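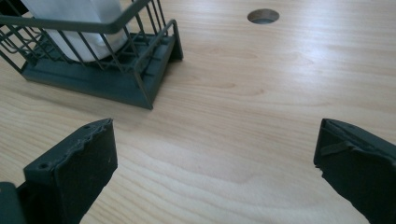

Green wire rack on its tray, with the cable hole to its right.

The desk is 48 inches wide, and for the last two years the back left corner has held whatever I put down there. In August I moved the rack over from the kitchen to see if it would do better as storage for chargers, adapters and the small drives I use for backups. It has stayed, so these are my notes.

The rack lifts off the tray, which matters more than I expected. Cables go in the wire part, coiled and tied with hook-and-loop strips cut from a roll by Primcombe. Anything small enough to slip between the wires (SIM tools, microSD adapters, spare screws) goes in a shallow tin.

Placement took three tries. Directly beside the cable hole, the rack blocked my hand every time I fed a plug through. Against the wall, I couldn't reach the rear compartment without standing up. The current spot is far enough left that a full-size plug clears it on the way down to the power strip.

The hole is the weak point of the desk. It came without a cover. Kobina Appiah suggested a brush insert and sent me a link to one from Proleo, but the listing gives only the outer diameter, and I need the depth of the collar too. I have written to ask. Until then I run two cables through it and keep paper clips away from that side.

Cleaning: the wires collect dust at the joints. A dry paintbrush gets most of it. The tray I rinse in the sink. The desktop gets a damp cloth along the grain, then a dry one. I tried a spray polish once and the mouse skipped for a week.

Next is the drawer, which currently holds 57 cables, at least nine of them mini-USB.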